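Reading a Cookie Box: Pattern, Picture and Lettering on Small Food Packages
Project report, Packaging and Print, Bindholm College
Submitted 29 January 2021

1. Background

In the October workshop we were asked to choose one kind of package which people have at home and to study how it speaks to the buyer. Many students chose bottles. I chose the cookie box. In my family such a box stays on the kitchen table for some days after it is bought, so it must do its work two times, first on the shelf and then between the other things of the house. I did not find much about the second part in our course reader, and this was the reason for my choice.

My question was the following: when a box is lying or standing in any position, which part of the print can still tell what is inside, and which part is lost?

2. Materials and method

The boxes came from Ankrah, the grocery store near the college, and I took them from the gift shelf and also from the ordinary shelf. I wrote for each one the main colour, the pattern, the place of the food photograph, the direction of the brand name and the place of the small text. I also wrote what I noticed first, before I allowed myself to read anything.

After this I asked classmates to sit at a table and look at each box for five seconds. Then the box was covered and they wrote down what they remembered. It was a simple method and I do not claim that it is scientific. The answers gave together 510 words, and I sorted them into colour words, food words and name words. This sorting took me longer than the sessions.

3. The tartan box

The first box I studied closely uses a red tartan with dark green in it. The pattern is at both ends and between them is a wide white part, where the name Joseph Walker is written in a gold-brown script. The script is small compared with the white space, and it goes along the length of the box. When the box stands up, the reader must turn the head or turn the box.

The photographs of cookies are placed over the tartan. On the front the lower cookie is large and one can see the dark chips on it very well.
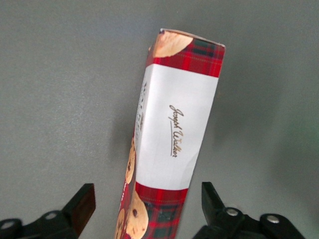

Would people know it is cookies if you took the photographs away and left only the plaid and the name? A classmate asked this when I showed the first version of my report, and added that at home the plaid would mean a blanket, or maybe tea.

I think this is a fair question and I tried to answer it. I covered the cookies with plain paper and repeated the session with two people who did not see the box before. Both wrote "shortbread" or "something Scottish". So the tartan carries some meaning for food, but it is a meaning which one has to learn. One of the two grew up with such boxes at Christmas and the other knew the pattern only from scarves, and the second person wrote the answer with a question mark.

The white band was remembered less than I expected. In the answers there is "red" many times and "plaid" or "checkered" many times, but "white" is rare, even though it is the place for the brand. My explanation is that the eye takes the white as a pause between the two patterned parts. For a gift this can be a good thing, it looks calm and a little expensive. For a shop with poor light I am less sure.

The side was the weakest point. There is a narrow column of very small dark text in the white area, turned in the same direction as the length. At normal distance across a table my classmates could not say what it was about. They guessed ingredients. Further down on the side there is again a cookie, and this helps, for the side is often what one sees when boxes are pushed together in a cupboard.

4. Boxes between other things

The second part of the work was about mixed tables. A package on a store shelf has neighbours of its own type. At home its neighbours are a sponge, a tray, a toy, somebody's keys. I wanted to know if a dark box with round cookies on it will still be found quickly when it lies diagonally, and if a light carton will disappear next to a light tray.

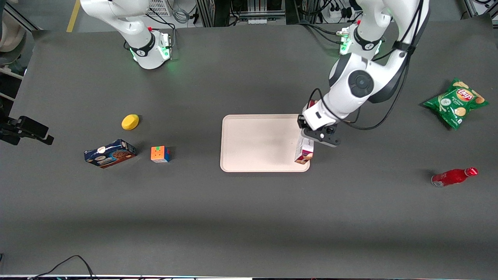 For this part I again used a short look and a written answer, with the question "where is the food?" The navy-blue box was named first by most people. They mentioned the round brown cookies against the blue, and one wrote that blue is "not a food colour, so you look at it twice". Its brand label is white and gold, and nobody wrote down what it said, only that there was a label. The yellow sponge was mentioned more often than I wished. A strong plain colour takes attention from a printed package, also when it has nothing to do with food.

The beige tray was a difficult background. Against it, white packaging keeps its outline mostly by the red parts. I would say that a white carton needs a strong colour on its edges and not only in the middle of the front.

5. Own design

From these results I made a sketch package with the name Ledeo, for a plain oat cookie. It has a dark green ground, the name is printed one time across the short end and one time along the front, and the photograph goes around the corner so that the front and the side share the same cookie. The first version had a pattern also, copied too closely from what I had studied, and I removed it after the second review.

I printed the sketch on Lunness board, the 6 point was too soft at the folds and I changed to a heavier one. The glue flap is still too narrow. It opens when the box is pressed from the two sides, and this I have to correct before the portfolio.

6. Limits

The group was small and all of us study print, so we look at packages in a way which is not typical. I also did not test older readers, for whom the small column of text would be the most important. The light in the studio changed between the sessions, and four of the written answers could not be used, the handwriting was not possible to read.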